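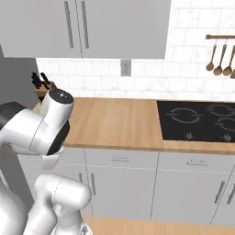 Wistlow, October

Teleop or hand guiding for kitchen demos? (getting opinions before I record the real batch)

hobbledehoy_joints
Hello everybody, long post, get a drink first. I've been putting together a set of demonstrations in a simulated kitchen, the one at the top of the thread, with the white arm on the left and the induction cooktop set into the wood counter. The first task on my list is dull on purpose: arm comes in from the left, travels over the bare stretch of counter, stops above the big left ring on the cooktop, waits, goes home. Once that behaves I'll load a pot and start on things a person might want done.

I've recorded 14 runs so far with a gamepad and they look like somebody parking a trailer. Every few inches I let go of the stick to think, and the policy I trained on them has learned to stop and think too, in all the same places. It's sort of touching, but no use to me.

So my question is whether I should get better at the gamepad, or go over to the lab (we have the real version of this arm at Sedgwick, bolted to a bench), guide it by hand, and replay those joint paths in the sim. I'd love to hear from anyone who has done both.

brinkmann_l
Hand guiding, every time! I taught evening classes on this for years, and people who froze up with a controller would relax the minute they could take hold of the wrist and just move it where they wanted it. You feel the elbow start to swing out and you correct it without thinking. With a stick you're steering the tip and the elbow goes wherever the solver sends it, and then you spend your evening wondering why the arm has folded up like a lawn chair.

One caution from long experience: do each demo in one go. If you stop to change your grip, throw that take out and start over.
Lieselotte Brinkmann

toastrack
I'm going to disagree with Lieselotte, with great affection, as I learned half of what I know from her old posts. Hand guiding is lovely if the robot you taught is the robot you run, standing in the same spot. Here you'd be teaching on a bench and replaying in a kitchen where there's a backsplash right behind the counter and upper cabinets hanging over it. Your hands won't know any of that is there. You'll lift the elbow nice and high because it feels comfortable, and on replay it goes straight into a cabinet door.

Also look at where that knife block is, back in the corner behind the wrist. I would not want to find out about it on replay.

I'd stay with remote control and fix the remote. A gamepad is a miserable thing to teach with. Borrow a 6D mouse, or better, a small leader arm with the same joint layout, and you get most of the feel Lieselotte is talking about while you're watching the kitchen you're going to run in.

hobbledehoy_joints
Oh, the knife block! I'd stopped seeing it, I think. It came with the kitchen and it has collision turned on, so at least I'd hear about it.

A leader arm is tempting. There's a Clusolance one in a cupboard at the lab that I've never dared ask for. Would the latency bother me? My machine is not young.

toastrack
You'll adapt to a little lag as long as it's steady. What ruins a demo is lag that comes and goes. Turn the shadows down while you record and put the nice lighting back when you render the camera views afterward. I record plain and re-render overnight, and go to bed a happier person.

brinkmann_l
I'll give toastrack the point about the cabinets, which I hadn't thought about enough. But you could mark off the forbidden space on the real bench! We used to hang a cardboard sheet at cabinet height and stand another one up where the wall would be. The students bumped it constantly the first night and hardly at all by the second. Cheap, and it teaches the person as well as the robot.

I still say a beginner's hands are better than a beginner's thumbs.

pilchard_and_sons
Popping in from the data cleaning side. Whichever way you go, trim the pauses before you train. My Gralico script drops any step where no joint has moved, apart from the ones I tag as meant, and in your case you'd tag the wait over the ring. I had a set of 70 demos that wouldn't train for love or money, and trimming was the only thing I changed.

And please vary your start pose. If the arm always begins folded up in the same place, it'll be lost the first time it begins anywhere else.

toastrack
Seconding the start poses. I'd disagree a bit on trimming, though. Some slowing down is real information, like easing off as you come down toward a surface. If the threshold is too greedy you lose that and the arm arrives at the cooktop like a dropped suitcase.

pilchard_and_sons
Fair. Mine only cuts full stops and leaves slow motion alone, but I should have said so.

hobbledehoy_joints
Thank you all, this is so much more than I hoped for. I've written a very polite email about the leader arm. While I wait I'm going to try Lieselotte's cardboard on the bench, record 9 takes that way, and then 9 with the leader arm if they let me have it, same task, start poses mixed up, only the full stops trimmed. I'll post both sets of joint plots in this thread.

brinkmann_l
Use thick cardboard. The thin kind sags in the middle and then your cabinet is lower than you think it is.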